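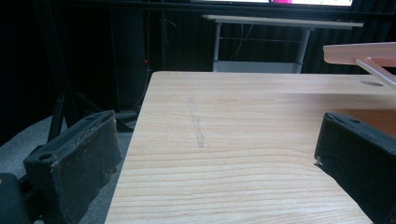 Bench log, February 14, 2019

Wiping day. The gray streak on the wood-grain top is still on strike. So far it has survived plain water, dish soap and a white eraser, in that order. I say pencil. Clirkar side of the room says scuff, and has offered no evidence beyond confidence.

Tried the Ploster cleaner next, nine drops on a damp cloth, left 300 seconds by the wall timer. (303, I was reading the label.) The cloth came away looking very clean. Did not go on to the scouring pad: see January, the Trillisow shelf, and the dull patch we now keep a plant on.

Small round hole near the back edge: please stop feeding it pens. It's for a cable, if we ever agree on which one.

Pink plastic stays at that end until someone claims it.

To do: order cloths from Urrego, item 149. Try rubbing alcohol on a corner first. A corner, not the middle.

Bench notes | Contact the workshop | © 2019 Trillisow | Back to top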